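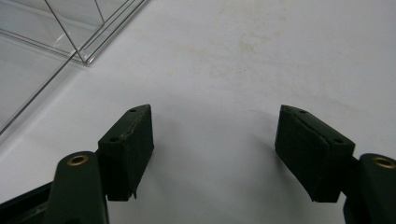 I've packed orders at Bolger for 16 years, and in June my job turned into something I still have trouble explaining to my mother. We do small hardware kits, little bags of parts for people who build shelving, and the Darau line does most of the bagging now. My half of the day goes to the teaching bench, where I show the next machine how hands do it. You hold the gripper, you squeeze, you pick the thing up, you put it down, you open the fingers, you do it again. The fingers are dark green with little brass-colored inserts in the tops, and the black pads take the wear. The left one has a flap of its covering peeling off at the bottom, and I am itching to pull it like a hangnail (I've been told not to!). The clear box stays on the table with us and I have bumped it with my elbow more than I'd like to admit.

My whole shift used to be talking. Eight of us down both sides of a belt, hands going, and you knew about everybody's divorce and everybody's dog. Now there are 4 of us on benches, spaced out, and the rest moved over to Gillik, the returns building across the lot, which has better windows and a terrible microwave. Same pay, so far. I miss them though, and lunch isn't at the same time anymore, so we mostly wave in the parking lot.

Jolene Kingi runs our benches and she's the one who set the target, 216 good runs a shift. My first day I got 79 and went home with a thumb like a sausage. What slows you down is going back to open between tries, all the way open, every single time, when your hand badly wants to cheat and stop halfway.
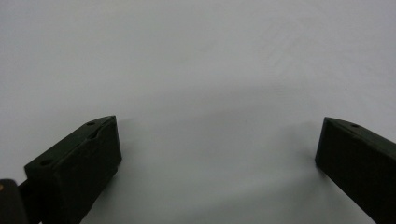 What I'd ask for if anyone asked

A stool that goes up higher. The benches were picked out with the Cliltier software people, who are lovely and all seem to be six feet tall.

Job swaps, too. Two hours of squeezing is plenty, and then I'd like to go stand by the line and clear jams for a while, where I can at least yell at something. Jolene is for it and has put it in writing twice. We're waiting to hear.

And I'd like somebody to tell us what happens to the benches once the machine has learned enough. I asked at the last meeting and got a very long answer about growth. My sister thinks I should be looking around already. I've got my resume open in another tab as I type this, and I still haven't figured out what to call what I do.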